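Visit report: Kemeys textile finishing hall, August 2024

Veerle Verstraete met us at the door and took us straight to the dark goods.

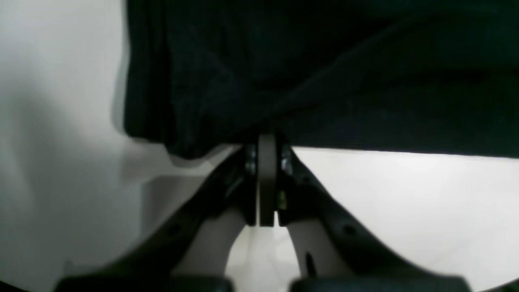
Kemeys finishes over 300 pieces a week, mostly plain woven cloth for curtains and covers. Each piece is hung before folding – 16 minutes is the house rule – and the hem is checked for level. Creases are marked on the ticket and left for pressing. Eirlys Beddoe runs the folding tables next door, which we saw after lunch.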